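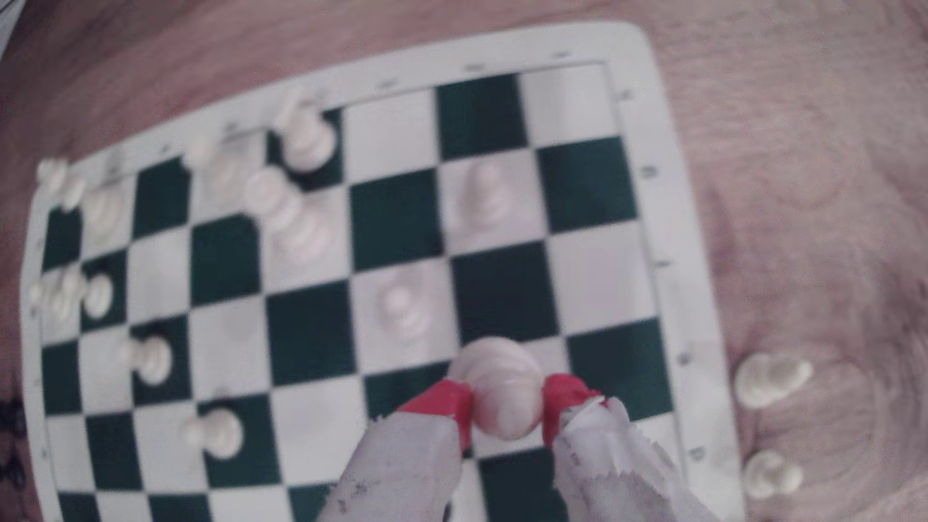
Page last changed in November

Going back to slow chess

I stopped playing chess at sixteen and started again at forty-four. In between I played the odd game on holiday and lost most of them. This post is about the last year or so, in which I gave up quick games on my phone and went back to long ones, over a board, against people sitting opposite me. A few readers asked how I went about it, so I have put it all in one place.

The phone came first. I used an app called Cida, which is free and does what it says. It keeps a running total on your profile page, and one evening I saw that I had played 4,000 games. Nearly all were five minutes a side. I looked back through them and could not remember a single one. My rating had gone up for the first few months and then stayed where it was. I was making the same mistakes at the same points, only faster, and pressing the button for another game before I had looked at what went wrong.

I deleted the app that week. I put it back a month later for the puzzles, and I still use it for those on the bus.

Finding somewhere to play

There are two clubs I can get to. Welville is the bigger one and runs several teams in the county league. They were friendly enough, but the room was very full and most of the regulars were far stronger than me. Sollcombe is smaller and meets above the library from half past seven. You pay for the term, tea is extra, and you bring your own pen. I chose Sollcombe mostly for the parking.

My first proper game lasted until after ten o'clock and I lost it. I had been slightly better for a long stretch, then swapped the wrong pair of bishops and slowly ran out of useful moves. I drove home annoyed and went through it again at the kitchen table. That was the first game in years I could have played back from memory, start to finish, and I still could now.

Writing the moves down

In league games you have to keep score. I had forgotten how much this changes the way you play. There is a small gap between deciding and moving, and in that gap I quite often notice that the move is bad. You are supposed to play the move first and then write it, but even the habit of picking up the pen after my opponent's move slows me down enough to look at what they are threatening.

I use a plain exercise book at home and the club's sheets on match nights. I copy the sheets into the book the next morning, with a line or two underneath on where I think it turned. The notes from last winter are mostly the same sentence in different words: I moved too soon in a position where there was no hurry.

If your board has the letters and numbers printed along the border, use them. I was too proud to for the first few weeks and wrote down several games that made no sense afterwards, with knights landing on squares they could never have reached.

Books

I own too many chess books and have finished hardly any. The one I got most from is an old endgame primer published by Atanasov, bought second-hand with half the diagrams already pencilled over. It has 300 positions, starting with king and pawn against king and getting harder quite slowly. I did one or two each morning before work. Some I had to come back to for days.

I would start with endings again if I had to. Openings are more fun to read about, but at my level my opponents leave the book by move six and then we are both on our own. Endings come up all the time. I have picked up several half points since spring in rook endings I would once have given up on.

The book also taught me to set positions up properly instead of following the diagrams in my head. It takes longer. I remember far more of what I have moved by hand than what I have read on a page or a screen, and if I get called away the position is still there when I come back to it.

What I do with the clock

Our league games give each side enough time to think, and I still get into trouble. My plan now is simple. I spend very little on the first ten moves, then allow myself one long think when the middle of the game takes shape. After that I check the clock every time I write a move down.

The long think is the hard part. I used to sit there going round the same two lines over and over, and then play a third one I had not looked at at all. Now I try to settle on a short list first and only then look into each move. When I catch myself going round again, I stop and pick one. It is not always the best one, but I have not lost on time since I started doing it.

I also get up from the board more. A walk to the end of the room while the other player is thinking does me more good than staring at the same squares, and I usually come back with a different idea - sometimes a worse one.

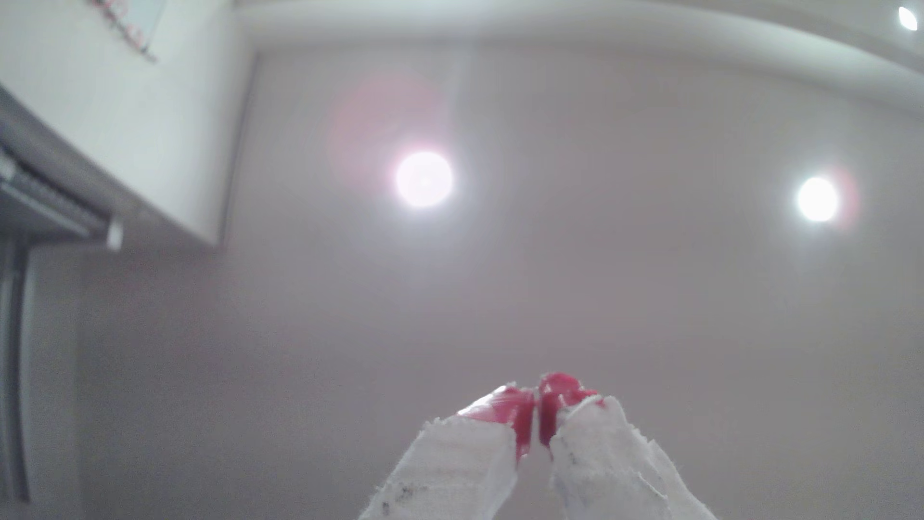 Where I am now

My rating is a little higher than it was last autumn. I won't pretend it is a big jump. I draw with people I used to lose to, and I lose to juniors who were not born when I last had a grading. One of them offered me a biscuit after the game, which I took.

Next season I am down to play on the bottom board for the second team, with away matches at Welville and a few places further out. I have ordered another exercise book. I still want to learn one solid answer to the queen's pawn, as I have been making it up so far, and I have the last chapter of the endgame book left to do. It is all queen endings and I have been putting it off.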